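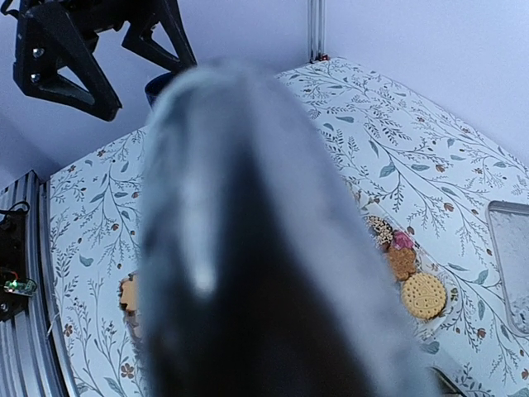

Does the Away Goals Rule Make Sense?

Some football cups are played over two games, called legs. Each team has one leg at home and one leg away, and the goals from both games are added together. That total is the aggregate score.

So what happens if the total is level? For years, many cups had a strange answer. They looked at who had scored more goals away from home, and that team went through. People often said away goals "count double". They didn't. They only mattered if the scores were tied.

Say Stavley draw 1-1 at home to Moynihan, then draw 0-0 away. The total is 1-1. Moynihan scored an away goal and Stavley didn't, so Moynihan go through. Stavley haven't lost a match, and they are out.

Grown-ups will tell you the rule made visiting teams attack. Did it? It might have. It might also have made home teams so scared of letting one in that they put 11 players behind the ball and stayed there. I have never been sure how anyone could tell.

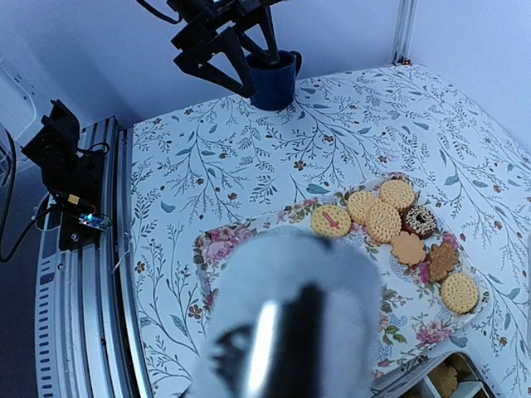 Ademir Figueiredo thinks I am being unfair, and says that without the rule you just get more extra time and more penalties, and a shoot-out is hardly a better way to pick a winner than counting away goals.

He has a point about penalties. I still don't see why a goal should be worth more because of the bus ride before it. Long ago, an away trip could mean a day of travelling and a bumpy pitch at the end. Now a team might travel 40 miles on a comfy coach and play on grass as smooth as their own.

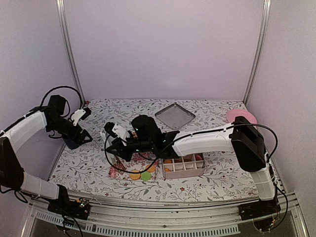 Then there is extra time. The second leg can run for 30 minutes longer, and under the old rule the visitors could use all of those minutes to score an away goal. The home side got no such chance in the first leg. Does that sound fair to you?

Plenty of cups have now dropped the rule, but some keep it. Check before you watch, and try working out who would go through each way.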